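Wostilik publishes open good practice guide for small two-arm robot cells

A plain-English guide to setting up, running and looking after small bench-top robot cells is free to download from this November. The Wostilik Bench Cell Guide runs to 70 pages and covers the sort of work that sits awkwardly between existing safety standards: light arms, small everyday objects, and people who change the task several times a day.

The guide grew out of a working group hosted by Wostilik with members from Otby, Catidness and the Đồng workshop. Between them they sent in 472 written comments on the first draft, and every one of them has been answered in a log that is published alongside the guide. We are delighted with how open people were. Several members handed over their own incident notes, including the embarrassing ones, and the guide is far better for it.

"We all had house rules, and most of them were in somebody's head," says Zulkifli Wibisono, who edited the guide. "One lab taped its cables, another clipped them, a third let them hang and replaced them when they broke. Getting everyone round a table to argue it out was the most fun I have had at work in years!"

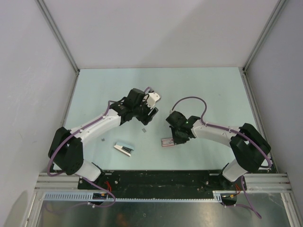 The first chapter deals with shared reach. When two arms can get to the same patch of table, the guide asks for that patch to be drawn on a plan before any program is run, with a written rule for which arm has right of way. It also asks for a waiting position for each arm, set well back from the shared patch, and a slow first run of every new task with a person at the stop button. Speeds for that first run are left to the team, but whatever figure is chosen must be written down and kept with the task.

Cables get a chapter of their own, and it was the most hotly debated part of the whole project. The agreed wording is that a cable should follow its link, be held at regular points, and have enough slack at each joint for the full range of movement. Slack must be checked by moving the arm by hand through its whole reach with the power off. Any loop that can pass over the gripper of the other arm has to be recorded as a snag risk and looked at again whenever the task changes. Members from Otby wanted a fixed maximum loop size. The group could not settle on one that suited every arm, so the question is held over to the next edition and comments on it are very welcome.

Chapter three is about choosing and recording test objects. A shared object list sounds dull, but it makes a huge difference when one team tries to repeat what another team has done. Each object gets a short record: what it is, its maker and any size or type printed on it, its weight, and where it may be gripped. Ordinary office and household things are encouraged, provided they have no exposed blades. Staplers are to be emptied first, and the record should say so.

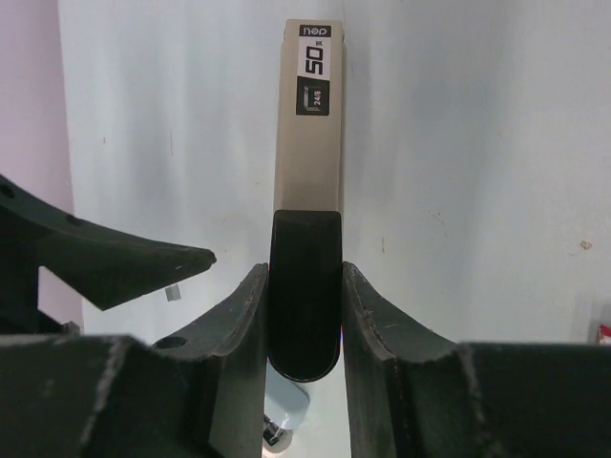

Grip rules follow in the same chapter. Teams are asked to note which end of an object is held and which way up it is, and to set the lowest closing force that keeps it steady. For long, narrow objects the guide recommends trying a grip at the middle and at one end, and writing down both results even if one of them is poor. Gripper fingers should be looked over at the start of each session for nicks, loose bolts and worn edges. Scuffs alone are no reason to change a finger. A crack is, and so is any movement at the bolt.

Catidness tried out the draft rules over 300 sessions and kept a tally of how long the opening checks took. Their feedback led to a much shorter checklist, now a single side of paper, which can be printed and kept by the cell. The longer version is still there in the back for new starters and for anyone bringing a cell back into use after a break.

The guide also sets out what a cell should look like between tasks. Objects that are not part of the next task come off the table. Arms are parked apart. Exposed boards and wiring near the bases are checked for loose connectors, and the area under the front edge is cleared of dropped screws. It is simple stuff, and the group was pleased by how quickly these small habits caught on.

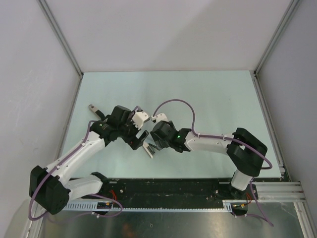
A chapter on close approaches between grippers was added late, at the request of the Đồng workshop. Handing an object from one arm to the other means bringing the fingers very near each other on purpose, so a blanket minimum gap would rule out useful work. The guide takes a two-step route. Teams set a normal gap for all movement, then a smaller one that applies only during a named handover, at reduced speed, with one arm holding still. Both figures go on the task sheet.

"I love that chapter," says Wibisono. "It was written by people who do this every day, and you can tell."

Wostilik has also printed 1000 copies for colleges and training workshops, which can be had free of charge by writing to the guide team. The text may be copied and adapted, and translations are warmly encouraged. A Vietnamese version is already under way at Đồng.

Comments on the first edition are open now and will be read by the full working group. Please give the chapter and paragraph number, and say what kind of cell you run.

Notes to editors

The Wostilik Bench Cell Guide is voluntary. It does not replace any legal duty or the instructions supplied by the maker of a robot.

Zulkifli Wibisono is available for interview, mornings preferred.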